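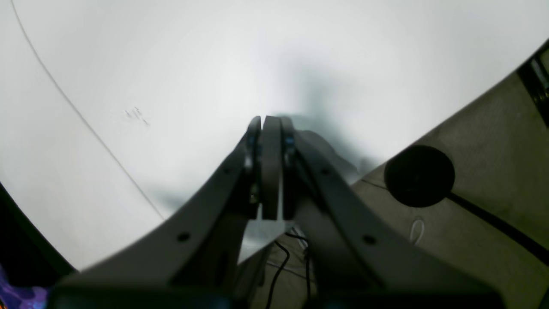
Wrist camera view, fingers closed, nothing in the grip.

mullinon-grip-notes

Hi! I've been trying out two grippers on the same arm, the Atel and the Verschueren, and this folder is where my clips and notes ended up. Koen Brouwer wrote the controller script, I did the fiddling, and Merike Grigaitė went through the labels after me (and fixed plenty of them, thank you!).

What's in here

clips/ has 30 short recordings per gripper, all from the wrist camera
labels.csv has one row per clip: gripper, finger state, lighting, my remarks
config/ has the controller settings, one file per gripper

I wanted to know how well the wrist camera copes when the background changes a lot. Pale cloth right up close is one thing – a dim floor full of black cables is something else, and dark fingers get hard to pick out

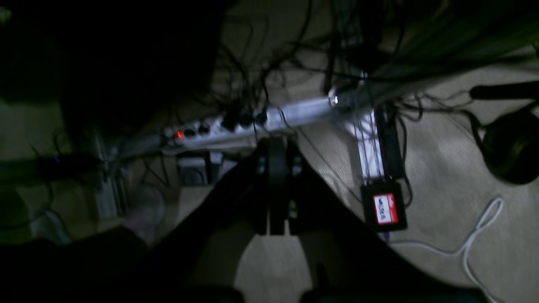 once exposure is left on auto. I ended up locking it for the second batch, so check the lighting column before you mix clips from both. The Musness driver also resets exposure when you restart it, which cost me most of an evening in June.

As for the grippers, I like the Atel better for slow closing. The Verschueren is quicker and the settings file is easier to read, but its position readout drifts after a while and I had to home it again every four clips. Your unit may behave better than mine!

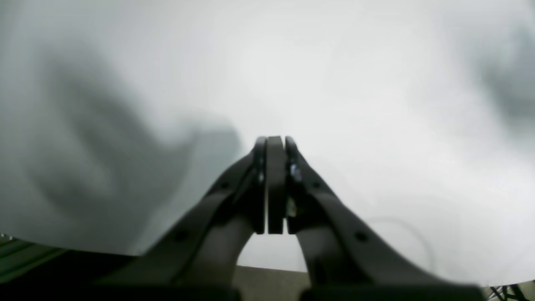 Can I use the labels with a different wrist camera?
The finger state column should carry over fine, but redo the lighting column yourself, as I filled it in by eye for this lens.

Known gaps: no depth, no force readings, and two Atel clips stop early. I left them in and marked them "short" in the remarks.

Last updated August 25, 2026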